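Slow hands make better teachers

I have spent most of the spring, from March onwards, showing a machine how to fold towels, and I have come to hold a fairly stubborn opinion about it, which is that we are all in far too much of a hurry.

When our little group in Skudness began, we did it by remote control, with Finlay Sutherland at the joysticks and the rest of us offering advice he hadn't asked for. He is a patient man, but a towel took him 122 seconds on a good afternoon, and every fold had a sort of flinch in it. You can't feel cloth through a joystick. Then we moved to grippers you simply hold, one in each hand, and the work went into ordinary bedrooms, on ordinary beds, with somebody's bedspread underneath and the rest of the washing waiting its turn.

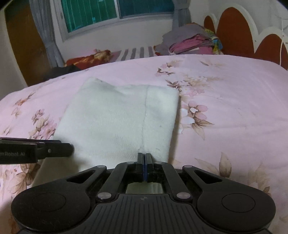 I was pleased, and then I was worried, for once the folding became easy everyone started to race. We had 2000 folds in no time, and I would happily swap most of them for 90 done by my aunt, who smooths a towel before she turns it and starts again if the edges don't meet – and who would never dream of calling that a mistake. Those little corrections are the part worth passing on, I think. Please leave them in.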